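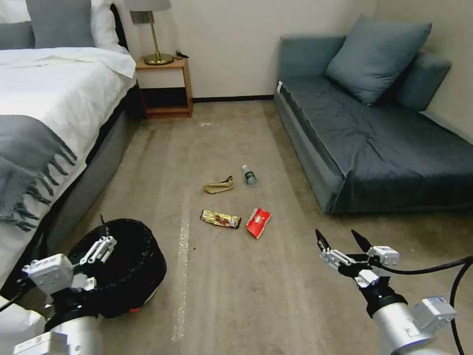 Kanini Makori wrote to me after the last post to say that a guest room should be picked up from the floor first and the bed left for the very end, and that I had it backwards. Well, I have been turning that over ever since, usually with a cup of tea in hand, and I think she may be right.

My habit has always been to start with the bed. I love a smooth white duvet, and once the gray throw is laid across it on the diagonal, with those long tassels hanging down, I feel as if the whole room is done. Then I turn around and there's litter sitting right in the middle of the carpet! On a light tan carpet every scrap shows, too, so there's no pretending.

So now it's floor first, then the sofa bed (the big square cushion gets a good thump, and I run my hand over the seat to flatten the wrinkles), then the nightstand, where I wipe around the brass lamp and leave the cable coiled up on top. The pale scuff on the carpet in front of it I have tried twice with plain water - next I'll try a drop of dish soap.

The bed comes last, and I'll admit it's a nice way to finish. Lovisa Skjelbred and her sister are coming to stay in December, one in the bed and one on the sofa bed, and I still need to find a second set of sheets.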